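Sound goes out of sync after I cut a long recording

Judurska

Hello all. I have a recording of 35 minutes, made in one piece. I cut it down to a short film for our Saturday evening club. In the first minutes the sound is good, but near the end it comes later than the picture. 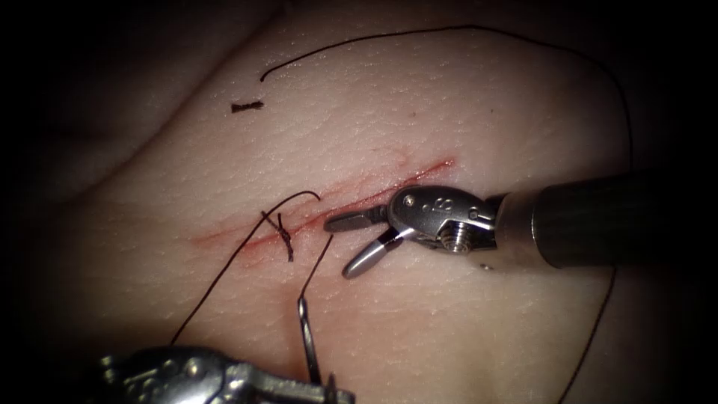
I edit at 25 frames per second. The sound was made with a separate recorder. I already tried to move the whole audio track, but then the beginning is wrong. Must I fix every cut by hand?

Durkus

Please check the frame rate of the original file before you do anything else. Many phones and small cameras record with a variable rate, and the editing program does not like it. Convert the file to a constant 25 first, then put it in a new project. Do not convert the finished film, it will not help.

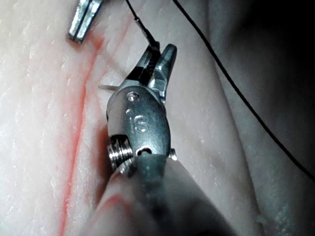 If the rate is already constant, then the clock of your recorder is a little different from the camera clock. In this case, join picture and sound before the first cut. Match them at the start, look how far they are apart at the end, and stretch the audio by this difference. Keep the pitch setting on. After that you can cut as you like.

Semwal

I had the same and I just bought a better computer. Also try to delete the preview files, mine were 200 of them.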